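Wollemer Map Sheets: Catalog Data

This folder holds the catalog records for the Wollemer collection of printed maps, town plans and loose atlas sheets. The records were transcribed from the typed dealer cards and then checked against the sheets. Current version: December 2021.

Contents

sheets.csv has one row per sheet
makers.csv lists engravers, publishers and mapmakers, with spelling variants
condition.txt explains the condition codes
changes.txt lists corrections made after the first version

There are around 2,000 rows in sheets.csv. Of these, 300 are town plans and the rest are regional or sea charts, plus a small group of celestial sheets that came with the Bradau purchase.

Fields

sheet_id: the number penciled on the back of the sheet. Gaps are sheets that were sold or exchanged before the cards were typed.
title: as engraved, including abbreviations. Line breaks in a cartouche are shown with a slash.
maker_id: points to makers.csv. Left blank if the sheet is unsigned.
state: the state of the plate, if known. A blank here means it hasn't been worked out, and should not be read as first state.
color: none, outline, full or later. "Later" means the color was judged to be newer than the print.
source: Kudik, Bradau or unknown.
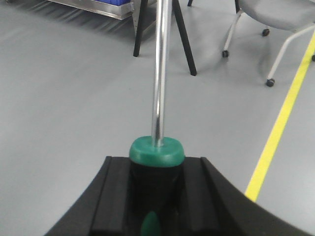 Dates are split over two columns. date_plate is the date engraved on the sheet and date_issue is the date of the edition it was taken from. Many atlas sheets kept an old plate date through several editions, so the two can be decades apart. If only one is known, the other is blank.

Sizes are in millimeters, height first, measured at the plate mark. Where the sheet has been trimmed inside the plate mark, the size is that of the paper and the trimmed column says yes.

Known problems

The Kudik cards give sizes in inches, rounded to the nearest half. 22 sheets have not been measured again, and their converted sizes should be treated as rough.

Two makers named Wieczorek were merged on the cards. They are separate in makers.csv, but some unsigned sheets may still be under the wrong one — check the imprint before citing.

Text on the back is recorded by language only. Page signatures were left out, which makes it hard to settle the edition for some atlas sheets from this file alone.

Prices on the cards were not transcribed.

Use

The records may be copied and reused with credit to the Wollemer collection. Scans of the sheets are not included.

Corrections go to Han-gyeol Cha, who keeps changes.txt. Please give the sheet_id and say whether you are working from the sheet itself or from a reproduction.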